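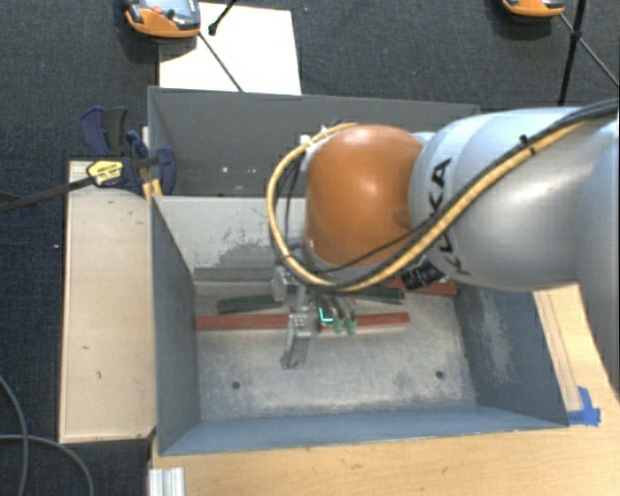

skotex
Anyone stayed at the Grillitz since the reno? Looking at 2 nights in October, one of the lake rooms. Site says free parking and brekkie included but the booking page adds a fee for both?? Not fussy about decor, happy with a plain gray metal bin and a bed. Just want quiet, and a shower that stays hot.

sengar_10
Stayed in room 10 last fall. Quiet enough. Brekkie is only included if you book direct – the big sites charge extra. Parking was free for us.

stelau
Wasn't free for us. Got charged at checkout, argued, got nowhere. Wouldn't go back.

sengar_10
Did you park out front tho? Front is the paid lot. Guests go round the back.

stelau
No sign saying that. And walls are paper thin, heard the neighbour's phone all night. "Quiet enough" is generous

R. Juntunen
Lake side is fine, road side isn't. We've gone every year and always ask for upstairs. Shower takes a while to warm up but stays hot. Ring them, dont email, they never answer.

skotex
Thanks all. Rang – upstairs lake room is free, brekkie in, parking round the back. Got it in writng this time. Is the dining room any good for dinner or do we head into town?

stelau
Town.

sengar_10
Dining room! Get the trout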